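Packing mixed cosmetics in one carton without leaks or crushed corners
Posted in Packing and Shipping by Clerkine

I send small mixed orders: a boxed item or two, a hand cream carton, a plastic bottle. Corners arrive dented, and one bottle in March leaked onto the rest.
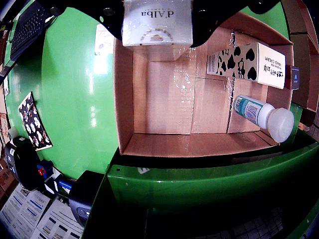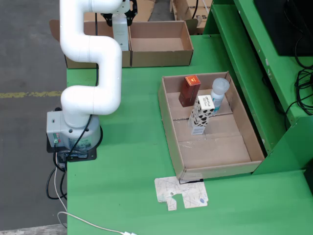
Typical order weight is under 200 g per item. Is a plastic liner enough, or do I need dividers?

Hikden
A liner only contains a leak. It does nothing for movement. Tape the cap seam, bag the bottle separately, and stand it upright in its own cell. Printed cartons go in the other cell with kraft paper on all sides, 40 mm at the base. Close the flaps and shake the box. If anything shifts, add paper. Check the board grade too, as thin single wall bows when stacked.

Dhillon
I just use bubble wrap. Works fine.

Werside
Agree with Hikden on the cells. For bottles with a flip cap I also put a square of film under the cap before taping. Dividers are cheaper in packs of 50. Measure the inside of the carton, as listings often give outside dimensions.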